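Home | Features | Workshop | Subscribe

Keeping a Two-Armed Cell in Shape

16 Apr 2020
5 min read
8 comments | 556 shares

The cell at Bestau has two black arms hung from overhead and a table under them. Each arm carries a gripper with two fingers and a small camera. The objects it handles came mostly from a toy shop. Most of the work that keeps it useful is plain bench work, done with a hex key and a soft brush.
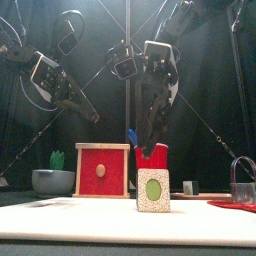
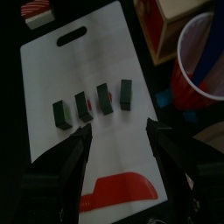 Fingers first

The fingers take the most abuse. They reach into cups, close on handles and now and then meet the table harder than they should. The shop checks them at the start of every shift. A technician closes each gripper on a strip of paper and pulls. If the paper slides at the tips, the finger screws get tightened and the test is run again.

A pair of fingers is replaced after 3,000 grasps, whether or not it looks worn. The shop used to wait for visible wear. In December a finger that looked fine had bent enough to miss small blocks, and the crew lost most of a morning blaming the software.

Cameras and cable

The wrist cameras are mounted close to the work, so they get dusty and they get bumped. The lenses are wiped with a dry cloth. Then the arm moves to a fixed pose over a printed target and the picture is compared with a saved one. If the corners don't line up, the bracket is loosened, squared and locked down, and the camera is calibrated over again.

Cable gets less attention than it deserves. A loop has to be long enough for the full turn of the wrist and short enough to stay out of the fingers. Bestau runs each arm slowly through its whole range with one person watching the loop and another at the stop button. Ties are cut and replaced every 600 hours.

Setting the table

The cup, the toy knife, the small blocks and the rest go back on the table by hand between runs. Placement is deliberately loose. The control package, Lidura, is supposed to cope with a block that sits a little crooked, and a table laid out too neatly would hide it when it doesn't.

The cutting board is wiped at the end of the day and turned over when one side gets too scuffed. Spare pens, blocks and cups live in a bin marked Akolgo, after the project that paid for them.

A second cell is going in at the Tillance building this year. It will use the same fingers and the same paper strip test. The cable ties have already been ordered.

8 comments | Share | Print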